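Gripper swap checklist, kitchen counter setup (with my comments)

Urik two-finger gripper vs. the Nisetti, both on the same arm, both in the simulated Eltthorpe kitchen. I go through this before every batch of runs, and I've left my notes in because I keep forgetting why I failed something.

1. Tool mass entered for the gripper that's mounted — OK
Did this first for once! Last time I ran the Urik with the Nisetti mass still in the config and spent a whole afternoon blaming the controller.

2. Collision shapes loaded for fingers and palm — OK

3. Joint limits match the arm file — OK
The soft limit on the wrist is tighter than it needs to be, but I'd like to keep it that way until both grippers are through.

4. Stop input halts the arm from any pose — OK
Tried it from 20 poses. Clean stop every time, no drift afterward.

5. Finger clearance over the counter at the lowest planned point — COMMENT
Passes for the Urik. The Nisetti fingers are longer, so the same waypoint puts them way too close to the stone for my taste. Raise the waypoint before switching, don't just trust the planner.

6. Approach path to tall objects — COMMENT
I had this one down as a pass and then took it back (sorry, Barros folks, I know your sheet says pass). Coming in from the side of the bottle is fine, but if the planner picks the other way around, it has the spray bottle to deal with too.

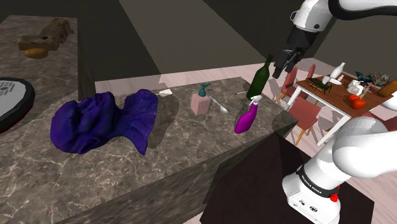

Item 6, fingers open, green bottle and magenta sprayer at the right end of the counter.

7. Grip force cap set — OK
Same cap for both grippers, otherwise the comparison is worthless. I'd love to let the Nisetti squeeze harder on the soap dispenser, but no.

8. Soft items flagged — FAIL
The blue-purple cloth is still tagged as rigid in the object list. Both grippers will plan a grasp on it like it's a rock. Fix the tag and redo this item before any cloth runs count.

9. Thin items flagged — OK
Spoon's in there with its own grasp height. Took me 2 tries to get the number right.

10. Logging on, seed written down — OK
Seed 1417 for the Urik. Use the same one for the Nisetti, please — I mean it, we lost all of December's numbers over this.

11. Run count — OK
296 per gripper, no stopping early because one of them looks good.

Overall: not cleared yet. Items 5 and 8 need fixing, and 6 needs a second look once the waypoint's been raised.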